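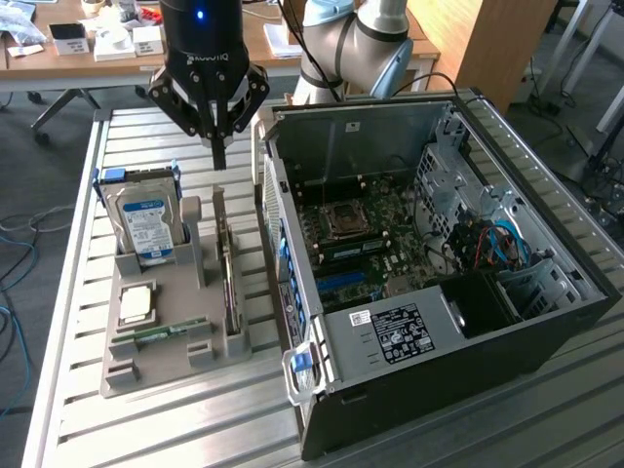
April, bench 2, start 9:40

Kit layout for the desktop build, third revision of the tray. Goal for the day: settle the pocket positions and write down the order of parts so that Sabina can set up the second bench from these notes without asking me.

**Bench**

Slotted aluminum rails, parallel, running left to right. Tray on the left half, case on the right half, lying on its side with the side panel off. I tried the case on the left in the last round and did not like it. The drive stood between the hand and the socket on every reach.

Case needs to be pushed hard against its stop before anything else is done. If it creeps, the socket position is off and the rest of the log is worthless.

**Tray**

Gray print, revision 3, from the Stestach file with my changes to the posts. Contents:

- hard drive, 3.5-inch, upright in the slot at the back, blue caddy already clipped on
- expansion card, on edge, narrow slot near the rear, to the right of the drive
- CPU, front-left pocket, heat spreader up
- RAM module, flat in the long groove along the front

Post next to the drive slot stays rounded. Revision 2 had it square, and the corner caught the caddy tab on the way out.

CPU pocket: square recess, raised corners, open along the sides for a finger or tool. Measured clearance is 0.3 mm per side on this print. The Wendgate print of the same file came in tighter and held the part too well. Do not sand the recess. Reprint it.

RAM groove: the small blocks along the front edge keep the module from sliding toward the operator. They are low enough to clear the chips. Orientation of the notch matters and the groove does not enforce it. Mark the tray with paint pen at the notch end. Not done yet.

Expansion card slot: acceptable. Card leans slightly if the bracket is not fully down. Press on the bracket, never on the board.

**Case**

Green board, CPU socket empty, one RAM module already in its slot. The module in the tray goes in as the second. Check the latches on the target slot before starting. A half-closed latch feels the same as a fully seated module until you look at it from the side.

Retention lever: return it to the same position at every reset. I had it both ways in the earlier rounds and the notes do not say which was which, so those rounds are not comparable.

**Order**

1. CPU
2. RAM
3. expansion card
4. drive with caddy

The drive goes last. It is the heaviest part, and with it out of the tray first the print shifts a little on the rails when the card is pulled. Two extra clamps would also fix this, but the clamps get in the way of the front pockets.

**Timing**

Manual resets only, both hands, no hurry. Full reset (everything out of the case, back in the tray, lever set) took 80 seconds on the first try and did not improve much. The slow part is the card. The retaining screw is left off for all practice rounds.

**Wear**

Running count from the Samarakoon sheet, carried over: 3,371 insertions across all parts and both trays, of which 686 are RAM. Latches on the older board are getting soft. Sabina Karunaratne wants to swap the board at 700 RAM insertions, and I would do it now — the spare is on the shelf and the swap is a half-hour job. Left it to her.

CPU socket contacts: inspect with the loupe before each session. Bent pins mean the board comes out and goes in the Prutov box, labeled, with the count written on the label. There are two boards in that box with no count and they are no use to anyone.

**Problems, 11:15**

- RAM went in reversed on one practice reset. Stopped at the key, no damage. See paint pen note.
- Tray moved about a millimeter over the morning. Nuts in the rail slots were finger-tight. Tightened with the 4 mm key.
- Label on the drive is starting to rub where it meets the slot wall. Add relief to the wall in revision 4.

**To do**

- Paint mark at the notch end of the RAM groove
- Relief on the drive slot wall
- Write the lever position on the reset card and tape the card to the bench leg
- Print a second revision 3 tray for the other bench, same spool if there is enough left on it
- Ask Wendgate what layer height they used

13:05. Notch end marked in white. Tray position rechecked against the scribe line, no movement since the nuts were tightened. Second print started, due off the machine at 17:30.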